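About Us
Our Company | Our Sites | Careers | Contact

Flilik assembles and repacks small household goods on contract. We receive parts and finished items in bulk, sort them, check them, put them together where needed and pack them for retail. Our customers are mostly importers and regional store chains. The company operates 2 sites: the main plant at Amon and a smaller packing hall at Cesura.

The business began as Farooqui Packing, a hand-packing shop with seven workbenches. The Flilik name was adopted when assembly work was added. The Cesura hall still uses the original bench layout, with wider aisles.

Automation at Flilik

Until the first cell was installed at Amon, all picking and placing was done by hand. A packer on a full shift handled 2,961 items on the standard mixed line, most of them light and many of them awkward to hold. Wrist and shoulder complaints were the most common reason for a request to change stations.

The present cells take over the repetitive part of that work: lifting an item from a bin, turning it and setting it down in a tray or carton. Inspection, rework, carton changes and all first runs of a new product remain with the operator. One operator is assigned to each cell and has authority to stop it at any time without a supervisor's approval.

Motions are taught by demonstration. An experienced packer performs the task with a hand-held gripper, and the recordings are used to prepare the program for the cell. Demonstration work is paid at the technician rate and is scheduled in blocks of no more than two hours – longer blocks gave less consistent recordings.

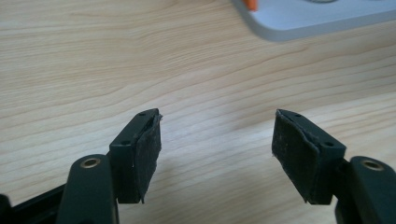

Packers who complete the training course may apply for the position of cell operator. The course covers safe stopping and restart, fault codes, basic gripper maintenance and the logging of rejects. It is held during working hours at Amon, and Cesura staff are paid for travel time. The most recent course ended in May.

Maintenance is divided into two levels. Operators clean fingers and pads, check fasteners and report worn parts. Technicians replace pads and bushings, and carry out any work that requires the cell to be locked out. Pads are treated as consumables and are stocked at both sites.

What Has Changed for Staff

The number of permanent positions is the same as before the first cell. The mix is different: fewer full-time packing posts, more operator, technician and quality posts. Night packing at Amon has ended. Station rotation, which used to be optional, is now part of every shift plan.

Some work has not been automated. Glassware, soft textiles and orders below 908 units are packed by hand, as setup time for a cell exceeds the time saved. Staff who prefer bench work can request it, and Cesura gives these requests priority.

Output records and reject rates for each cell are posted at the line. They are kept by cell – individual operators are not ranked.

Page last revised 1 August 2018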